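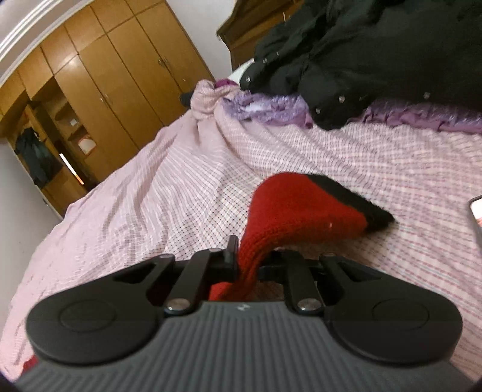 **Do I need to know how to program before I join?**

Most new members have never written a line of code. You learn what you need in the first term, and there is plenty to do in the meantime.

## About the Vatthorpe Robotics Club

We are an after-school club for students in grades 8 and up. We meet in room 6 at Vatthorpe School and work on one project per year. Verena Ortner and Konrad Zaugg run the club. Verena teaches physics, and Konrad spent his working life repairing knitting machines.

This year's project is called Arain. The goal is a robot arm that can pick up and fold clothes. Members use hand-held grippers at home to record how a person handles each item, and the recordings are used to train the arm. Clothes are hard for robots. A sleeve never lies the same way twice, and knitwear stretches when you pull it.

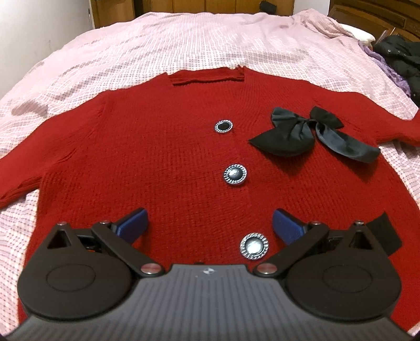

*Arain project: red knitted cardigan with buttons and bow, laid flat on a bed.*

Arben Trajkovski looks after the grippers and signs them out. Elvira Tello checks the recordings and keeps the list of garments we still need. Heavy sweaters and anything with a hood are at the top of it right now.

In May we take the arm to the Flandard student competition, where each team gets 85 minutes for setup and runs. Last year we entered a sorting robot named Trilia and came in 8th.

The club is free. Bring a laptop if you have one. To visit a meeting, talk to Verena after class or come by room 6 at 4 p.m.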